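Sharing a Bench with an Arm: Task Changes in the Kitchenware Checking Room at Falirau

Report for the module Work and Technology, submitted 30th August

1. Background

Falirau checks returned kitchen goods before they go back into stock. Items arrive mixed, in open trays, and each one has to be taken out, looked at, placed in the right group and logged. Until last year all of this was done by hand at long benches. Two of the benches have now been fitted with a single robotic arm each, supplied and set up by Skukano. The remaining benches are unchanged.

The aim of this project was to record what the people on the fitted benches do now that they did not do before, and what they have stopped doing. Output and cost were outside the scope. The firm holds those figures and did not release them.

2. Method

Sixteen members of staff were interviewed, each for one break period. Eleven of them had worked at a fitted bench. The other five worked only at hand benches and were included for comparison. Notes were also taken during 38 hours of watching, split between early and late shifts. No sound or video of staff was kept.

Interview notes were sorted under four headings: handling, waiting, fault clearing and talk with others. The headings were chosen after the first two interviews and not altered later.

3. Findings

3.1 Handling

On a fitted bench the arm does most of the lifting of light goods. Staff load the table, start the cycle and clear what the arm leaves. Several said their wrists were less sore at the end of a shift. The heavy items are still lifted by people, and these now make up a larger share of what each person picks up. Two interviewees reported more back strain than before for this reason. The change in load was not mentioned in the training sheet.

3.2 Waiting

Waiting is the largest new part of the work. A cycle is too short to leave the bench and too long to stand still comfortably. Staff fill the time with labels and paperwork, which used to be done in one block at the end of the shift. Opinions on this were divided. Those who disliked the end-of-shift paperwork were pleased to lose it. Others found the constant switching tiring and said they made more labelling errors.

3.3 Fault clearing

When the arm stops, the person at the bench is expected to try a restart and, if that fails, to call the line lead. The written procedure covers a dropped item and a blocked reach. It does not cover the arm picking up one item with another caught against it, which staff named as the most common fault. They have worked out their own way of dealing with it and pass it on by word of mouth. Staff at the Brirovham site, who use the same set-up, were said to have a different method, but this could not be checked.

3.4 Talk with others

Hand benches seat people side by side. The fitted benches have one person each, and the arm takes the place where a second worker used to stand. All eleven mentioned this without being asked. New starters are affected most, as they used to learn the sorting groups from the person next to them.

4. The bench layout

Goods of very different size and shape share one surface. The table is white, with small dark holes for mounting, and the arm works among the items. A long black cable runs loosely along the arm and across the table. Staff said they had been told to keep goods clear of the cable, but no area is marked for it. In the view from above, a green curved item lies partly under the arm with the cable crossing it, while a pale green colander and a toy banana lie in the open and a black toaster oven takes up one side.

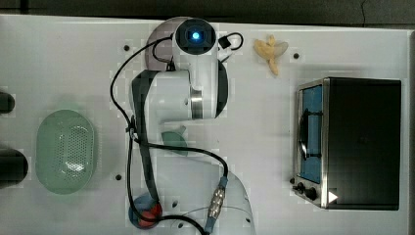

5. Discussion

The arm has removed some handling and added watching, restarting and arranging. The added tasks do not appear in the job description, which dates from before the change. Pay grade is tied to that description, so the fault clearing is at present unpaid skill. Gosselin, the agency that provides the late shift, uses the same wording in its contracts.

Placing goods on the table also takes judgement. Experienced staff space items according to what they expect the arm to manage, and this knowledge is not written down anywhere.

6. Limits

The sample is small and drawn from one site. Staff were chosen by the line leads, who may have favoured people with settled views. A second visit planned for September would allow the labelling errors in 3.2 to be checked against the log.

7. Suggestions

Add the caught-item fault to the written procedure, using the method staff already follow.

Mark a cable area on both fitted benches.

Place new starters at a hand bench until they know the sorting groups.

Revise the job description to include restarting and table loading.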